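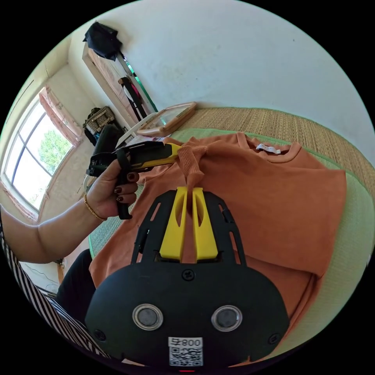
# The Battery in the Garage Is Not a Power Plant

Every few weeks another leaflet comes through my door telling me that my house could be "energy independent." The latest is from an outfit called Clidik, and it has a drawing of a smiling sun plugged into a wall. The product is a home battery. The promise is that once I own one, I'll store my own power, sell what I don't need, laugh at the utility, and help save the grid while I sleep. I have read the leaflet three times now and I still can't find the part where it says how long the thing runs a refrigerator.

I should say where I stand. I like batteries. I think a grid with a lot more storage on it would be a better grid than the one we have. What I doubt is that the place to put that storage is ten feet from my water heater, paid for by me, at retail.

## What the salesman counts

A neighbor down the road, Nerys Parry, was good enough to let me look at her quote from Savolainen, who do most of the installing in our county. It ran to four pages. On the third was a table showing savings of $609 in the first year, and under the table, in gray type I needed my good glasses for, were the assumptions. The battery would be filled and emptied completely every single day. The gap between the cheap overnight rate and the expensive evening rate would get wider every year for as long as the warranty ran. Nothing would break.

Take those one at a time. Few people empty a battery every day. In spring you hardly run anything in the evening, and on a gloomy week in winter there may be nothing from the roof to put in it. As for the rates, they are set by people who change their minds. Our utility has moved its "peak" window twice since I've lived here, and the second time it moved right into the hours when rooftop panels are already quitting for the day. If you bought equipment to beat the old window, too bad.

And then there is the obvious trouble with the spread. If enough households buy batteries to dodge the evening price, the evening price should come down. That is supposed to be the public benefit! But the quote counts on the gap growing. The salesman is telling you that batteries will fix the evening peak and also that the evening peak will pay for your battery for the next 10 years. I would like him to choose.

Nerys signed anyway. She had her reasons, mostly to do with a freezer full of venison and a long outage, and I don't argue with that. Backup power is a real thing to want. People buy generators for it and never ask them to turn a profit. If the leaflet said "this is an expensive, quiet generator that doesn't need gas," I would have no complaint and would not be writing this.

## The virtual plant

The newest pitch is that you don't have to wait for your own savings. You join a "virtual power plant." A company, in our case Bilow, ties a lot of home batteries together by software and sells the bundle to the grid when it's short. You get a payment, they get a payment, the lights stay on.

It's a clever idea and parts of it may even work. I went to the information evening at the high school and listened to the whole presentation. The speaker said there were 2406 homes signed up across the region, which got a nice murmur from the room. I asked how many of those batteries had been called on during the last hot spell, and how many had answered. He said he would get back to me. He has a pleasant manner and he has my email address.

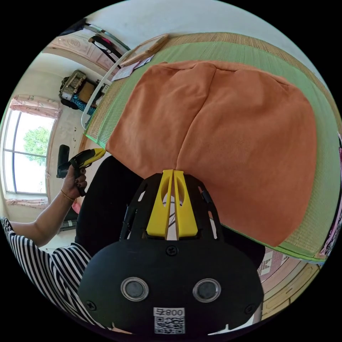 Page 2

That question matters more than the sign-up number. A battery that's enrolled but already empty at six in the evening is no help. Neither is one whose owner has set aside most of the charge for an outage, as any sensible owner would with a storm coming. The grid tends to be short on just the days when people are nervous, and nervous people hold on to what they have. A plant operator doesn't have to wonder if the turbine has relatives staying over.

The contract is worth reading too. Under the one I was shown, Bilow can draw on your battery up to 124 times a year, at a moment it picks, and the payment is flat. Use your battery hard and it wears out sooner. The warranty from the maker, Sakurska, covers a certain amount of energy through the battery, and the virtual plant spends your share of it. I asked who pays for that wear. The answer was that modern batteries are very durable.

## Where the money could go

Suppose the aim is what the leaflets claim it is: fewer gas plants firing up on summer evenings, and a place to put the noon sun. Then the dull answer is a big battery on a fenced lot beside a substation. It takes one permit and one crew, and the same people look after it year after year. There's no fishing wires through anyone's plaster. The cost of each unit of storage ought to be a good deal lower, and everyone on the line shares in it, including renters and people in apartments who will never be handed a leaflet at all.

That last part bothers me more than the arithmetic. Our state rebate for home batteries goes to people who own a house with a garage and have the cash or credit to buy in. The rebate is paid out of a charge on every bill. So the woman in the upstairs apartment on Mill Street is chipping in for my neighbor's venison. I don't think anyone planned it that way, but that's where the money goes.

The reply I usually get is that the big projects take forever – hearings, studies, years in line waiting to connect – while a home battery can be on the wall by Friday. There's something in that. The line to connect is a scandal and somebody should be made to answer for it. But if the front door is stuck, I'd sooner see the door fixed than pay every homeowner on the street to cut a hole in the wall.

I'm willing to be shown wrong. Let Bilow publish, for one summer, how much power it was asked for, how much it delivered, and what it paid out per household. Let Savolainen print its assumptions in the same size type as its savings. Until I see both, the Clidik leaflet goes in the recycling with the others, smiling sun and all.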